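Block sorting: where the collection stands in April

The tabletop project has been running in the back half of the Omier workshop since the start of the winter, and a few readers have asked what goes on at that bench all day. The short version is that people are driving a robot arm by hand, pushing small colored blocks across a board, and typing out what they were trying to do. The recordings go to the learning group, who use them to train a system that takes a plain-language instruction and moves the arm to match.

As of this issue the set holds 3,607 accepted episodes. Another 753 were recorded and set aside for one reason or another. An episode is a single attempt at a single instruction, from the moment the operator presses the pedal to the moment they release it. Most are short. The longest ones come from instructions that involve more than one block.

Jamie Wainwright runs the bench and draws up the schedule. Each operator works for an hour at a time and then swaps out. Jamie tried longer shifts in the first weeks and the pushes got sloppy toward the end, so the hour stayed. The morning slot opens at 8:30 and the last one finishes at 5. If you would like a slot, the sign-up sheet is on the door of the workshop and not in the shared calendar, which still shows the old times.

How an episode is made

The arm holds a plain rod. It has no fingers and can't pick anything up, so everything has to be done by pushing. The operator steers the tip with a handheld controller, and the arm keeps the tip at a safe height over the board. New people tend to expect this to be easy. A block pushed off center turns, and a star turns in ways that are hard to guess. Cylinders roll away if they get tipped over, and then the episode is over too.

Instructions come up on the monitor one at a time. Early on they were all drawn from a fixed list written by Fatemeh Salehi, with wording such as "push the green star next to the blue cube" or "move the yellow heart to the left side." The list was useful for getting started, and everyone used the same terms. The trouble was that the trained system learned the list very well and did poorly when someone used other words. It could handle "next to" and fell apart on "beside."

In February Fatemeh changed the method. Operators now work in two passes. In the first pass they push blocks for several minutes with no instruction at all, making whatever small arrangements they like. In the second pass a different person watches the recording, picks out stretches where something clear was done, and writes the instruction that would have led to it. The person writing never sees what the operator had in mind. We get more varied language this way, and we get more use from each hour at the bench.

There are some rules for the writers. Use the words you would use with a coworker. Name the block by color and shape if there's any chance of a mix-up, and leave the shape out if there isn't. Don't mention the arm. Don't write about anything that happens after the stretch ends. If you can't tell what was done, skip it and go on to the next one.

Yurani Usuga has written more of these than anyone else and keeps a page of cases that come up often. One of them is whether "top" means the far side of the board or the upper part of the monitor. We treat them as the same thing, since the overview camera faces the board from the operator's side. Another is the word "group." Yurani's rule is that blocks have to be touching, or close enough that the rod wouldn't fit between them. Anything looser gets called "near." The page is pinned up next to the second monitor, and a copy is in the Fetia folder.

What gets thrown out

Of the 753 episodes set aside, the largest share were lost to a timing fault in the recorder. The pictures and the arm positions drifted apart, so that by the end of an episode the arm data ran ahead of what the camera showed. Ljubica Begović found it by plotting the two against each other for a full day of recordings. The fix went into the Vorbridge recorder in March, and every episode made before then was checked again. A good number could be repaired. The rest could not.

The next largest share were episodes in which a block went over the side. These were being deleted on the spot, and that has now stopped. Viorica Stojanović made the case that the system should see some of what a bad push looks like, as long as the episode is labeled that way. From now on, please keep the recording, mark it "off board," and put the block back before you start the next one. Don't reach over the board while the pedal is down.

A smaller number had hands or sleeves in view at the start or the end. Those are trimmed if there's enough left over to use.

Starting layouts

We had a problem with layouts that looked too much alike. People resetting the board between sessions tended to spread the blocks out evenly, with a good space around each one. Blocks are easier to push that way, and it looks neat. The system then saw very few crowded boards in training and had trouble whenever two blocks touched. It would push at one and drag the neighbor along.

Viorica wrote a small program that prints a random layout for each reset, with clusters in some of them and long gaps in others. There are 88 layouts in the first batch. You don't have to match the printout to the millimeter. Get the blocks in the right part of the board, with the right neighbors, and turn them any way you like. Corners count too. Blocks close to the edge are underused in the current set, and the arm can reach them without trouble.
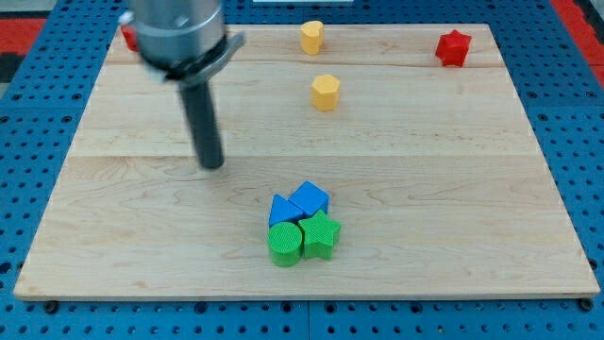
The rod over the board, with four blocks in a tight cluster and the yellow heart and hexagon farther back.

Clusters take patience. To get one block out of the middle of a group, most operators go in from the open side with the tip and work it loose with short pushes. Going straight through the group is faster, and it's allowed when the instruction is to break the group up. We would like more of both. When you write the instruction for a stretch like that, say what the blocks did in relation to each other: "separate the green star from the rest" tells the system more than "move the green star down."

Test results so far

The current version was tested at the end of last month on instructions that no one had used in training. Simple moves of one block toward a side or a corner went well. Moves that put one block next to another went fairly well on open boards and less well on crowded ones. Instructions with two steps in them were poor. Often the arm would carry out the first step and then hover, or go back and nudge the same block again.

Ljubica also tried giving corrections while the arm was moving – "a bit more to the right," "no, the other star" – and some of these worked better than expected. There are very few examples of that kind in the set, so it's too early to say much. A run of sessions for corrections is being planned. One person will steer while a second person talks, and the speech will be recorded and typed up later. Those sessions need pairs, so please sign up with someone else if you can.

The color words are in good shape. The shape words are weaker, and the system still confuses the cube and the hexagon when one is partly hidden by the arm. More episodes with the rod held on the near side of those blocks would help.

Notes for operators

The controller strap has been replaced. If the tip drifts when you aren't touching anything, stop and run the zero routine from the Grecu menu before you record any more. It takes less than a minute.

Wipe the board with a dry cloth only. The spray someone left on the shelf made the blocks slide much farther than usual, and an afternoon's recordings had to be put in a separate folder.

Please fill in the log line at the end of your hour, even if nothing went wrong. We need the layout number, your initials, and anything odd you noticed. "Fine" is an acceptable entry.

Writers can work from any desk. Ask Yurani for a login and read the page of common cases before you begin. The first 2 batches you do will be read by someone else and returned with comments, and after that you're on your own unless you want a second opinion. There is a backlog of unlabeled recordings at the moment, so writing time is needed more than bench time for the next several weeks.

Questions about the schedule go to Jamie. Questions about wording go to Yurani or Fatemeh. Anything to do with the recorder should go to Ljubica, with the episode number and the time of day it happened.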